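# Clearing out and looking after an older phone or tablet

12/06/2021

These tips are for phones and tablets that have got slow, full or awkward to charge. Most of them need no tools beyond a cloth and a wooden cocktail stick. Menu names differ between makes, so if a setting isn't where we say it is, use the search box at the top of the settings screen. 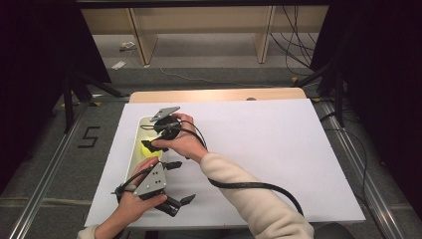
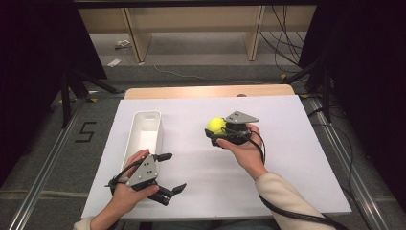
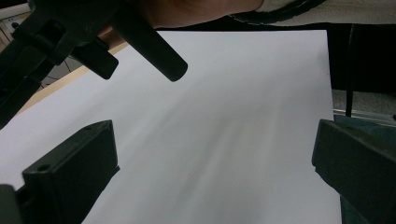
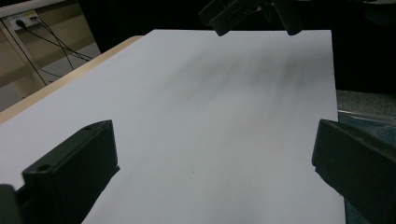

*Photos: Kemura*

## Before you start

Charge the device to at least half. Connect it to your home Wi-Fi and make sure you know the screen lock code, even if you normally use a fingerprint. Some menus ask for the code and won't take a finger.

Write down the email address the device is signed in with. People often have two, an old one for the app store and a newer one for everything else, and it matters later if you reset the device.

## Finding out what is using the space

Open Settings and look for Storage. Give it a minute or so to finish adding up, as the first figure shown is often wrong.

The usual order on a family phone is video first, then photos, then messaging apps, then games. Videos sent in group chats are saved twice on some phones, once in the chat and once in the gallery. Clearing them out of the gallery does not always clear them out of the chat.

- Sort videos by size if your gallery allows it, and start at the top.
- Empty the bin or "recently deleted" folder afterwards. Until you do, the space is not freed.
- Look in the Downloads folder. Old PDF tickets and menus are small, but there may be a film in there.
- Offline maps can be very large. Delete the areas you no longer visit.

On our own test tablet, a Dollasmont bought second-hand, the gallery held more than 3,000 pictures and 173 of them were screenshots. Screenshots have their own folder on most devices and can be gone through quickly.

## Apps

Remove any app you haven't opened since January. If you find you want it again it can be put back from the store, and anything you paid for stays paid for, so long as you use the same account.

Some apps that came with the phone can't be removed. Look for a Disable button on the app's page in Settings. A disabled app stops updating and stops running, and goes from the home screen.

Be careful with two kinds of app:

1. Banking apps. You may have to prove who you are again when you put one back, sometimes with a card reader.
2. Authenticator apps that make login codes. Move the codes to another device first. If you delete the app without doing this you can be locked out of your accounts.

## Clearing the cache

The cache is a store of bits and pieces an app keeps so that it opens faster. Clearing it is safe. It will fill up again over the next few weeks, so this is a stopgap.

On Android, go to Settings, Apps, pick the app, then Storage, then Clear cache. Do not press Clear data unless you mean to start that app from scratch - the two buttons are often side by side.

On an iPhone or iPad there is no cache button for most apps. Use Offload App, which removes the app and keeps its documents, then tap the icon to bring it back.

## Charging port

A cable that only works at an angle usually means fluff in the port. This is common in phones kept in coat or jeans pockets.

Turn the phone off. Shine a torch into the port. With a dry wooden cocktail stick, scrape gently along the back wall, away from the metal contacts, and lift the fluff out. It often comes out in one felt-like wad. Do not use a pin or a paper clip, and do not blow into the port, as your breath is damp.

If the cable still falls out, try a different cable before paying for a repair. We had a Zupan lead that had worn loose at the plug end while the phone itself was fine.

## Cleaning the screen

Use a soft cloth, very slightly damp, with the phone off and unplugged. Kitchen spray and window cleaner will strip the coating that keeps fingerprints away. For the seam between the glass and the case, a soft dry toothbrush is enough.

Take the case off once a month and wash it if it's silicone or plain plastic. Warm water with washing-up liquid will do. Dry it fully before it goes back on. Grit trapped inside a case scratches the back of the phone.

## Battery

Old batteries drop suddenly, often from 19 per cent to nothing. Keeping the charge between a fifth and four fifths for everyday use puts less strain on them.

- Turn the screen brightness down, or set it to automatic.
- Shorten the screen timeout to 30 seconds.
- Check the battery page in Settings for an app that runs all the time in the background.
- Don't charge under a pillow or on a sofa cushion.

If the back of the phone has lifted or the screen is bulging, stop using it. Do not charge it and do not press it flat. Take it to a repair shop or ring the council and ask where it can be handed in. It shouldn't go in the household bin.

## Copying photos off

Do this before any reset. The simplest way is a USB cable and a computer. Plug in, unlock the phone, and choose File transfer if it asks. On an iPhone, tap Trust.

Copy the photos, do not move them. When the copy has finished, open a few from the start, middle and end on the computer to check they are whole. Only then delete them from the phone.

If you haven't got a computer, a memory stick with a phone plug on one end will do on most recent Android phones. The Brotgate one we use is slow with video, so leave it going over lunch.

## Resetting

If the device is still slow after all this, a factory reset may help. It wipes everything. Check that contacts are saved to your account and not only to the phone, sign out of the account, take out the SIM and any memory card, then reset from Settings.

Set it up again as new. Restoring the full backup brings back the clutter you were trying to get rid of. Put apps on one at a time as you need them.

A tablet that no longer gets updates can still be used for recipes or the radio in the kitchen. Don't do your banking on it.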